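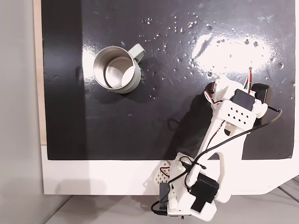 Pour Lungile Oosthuizen, tout est parti du g minuscule : elle en a dessiné 33 versions avant d'en trouver une qui tienne debout à côté du a, et elle avoue en regretter encore deux ou trois. Le résultat s'appelle Lekota, et c'est un caractère à empattements dont on risque de beaucoup entendre parler dans les ateliers de mise en page !

La famille vient de paraître chez Heltby, la petite fonderie de Lendcombe, après 4 ans de travail. Elle compte 8 graisses, du maigre presque filiforme jusqu'à un noir massif, chacune accompagnée d'une vraie italique (dessinée pour elle-même, avec des attaques vives et un f qui plonge franchement sous la ligne). Chaque fonte contient 971 glyphes : petites capitales, chiffres elzéviriens et tabulaires, fractions, et une couverture très sérieuse des langues d'Afrique australe, avec les clics du khoekhoe placés à la bonne hauteur et convenablement espacés.

C'est dans le texte courant que Lekota épate. Composé en corps 9 sur un papier un peu rugueux, le romain garde une couleur de page étonnamment régulière, les contreformes restent ouvertes et les accents respirent, y compris sur les capitales, ce qui fera plaisir à tous ceux qui composent en français. Les guillemets, souvent le parent pauvre des caractères venus d'ailleurs, sont ici bien proportionnés et calés à mi-hauteur des bas de casse. On trouve même une esperluette alternative dans l'italique, toute en boucles, qu'on a envie de glisser partout.

Les graisses fortes, elles, ont du caractère à revendre. En grand corps, le R avance la jambe comme un patineur et le Q traîne une queue superbe, que l'on peut raccourcir grâce à un jeu stylistique si elle vient heurter la ligne du dessous.

Le premier livre composé en Lekota sort en novembre aux éditions Rurkport : un recueil de nouvelles, texte en romain léger, titres en noir italique. Les épreuves que nous avons pu feuilleter sont magnifiques, même si les folios nous ont paru un rien petits.

Heltby propose la famille complète ou à la graisse, avec une version d'essai limitée à l'alphabet de base. Une déclinaison pour l'écran est en préparation, ainsi qu'un grec, dont Lungile Oosthuizen a déjà esquissé les minuscules.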